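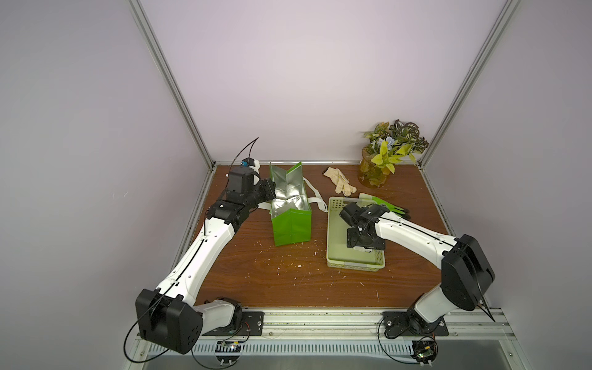
Hi, we're Zavska! We write the software that sits between a robot arm and the messy stuff people hand it (gloves, shopping bags, plastic baskets, whatever's in the cupboard). I started the company in a spare room in May with one arm and a very patient family, and these days we look after the planner, the grasp code and the replay tools for a handful of labs and small shops.

My favourite bit is the planner, which we call Grurau. It keeps two arms out of each other's way while they share a table, and it replans if one of them dawdles. Soft things are the hard part. A knit glove has no decent edges for a depth model to grab onto, and a bag lined with silver foil does dreadful things to reflections, so our perception module, Calten, leans on the wrist views once a gripper gets in close.

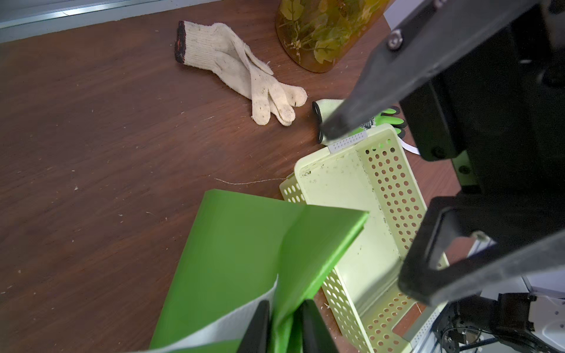
Bent Overgaard reckons we should've dropped the overhead view ages ago and let the wrists do all the work. We still argue about it over lunch! For now Calten fuses both, and the regression suite has grown to 1,025 recorded runs, 231 of them nothing but gloves.

Everything gets logged in Benjelloun, our replay tool. You can scrub through a run, swap in a new grasp model and see where the plan would've changed colour on the timeline. Come have a look if you're curious, the kettle's usually on.

Comments

Định Tiêu: Does Benjelloun read older logs? We've got over 460 from the previous version.

Zavska: Yep, run the converter first.

Recent
Grurau: handovers between two arms
Tuning Calten for shiny linings

Contact us | © Zavska | Back to top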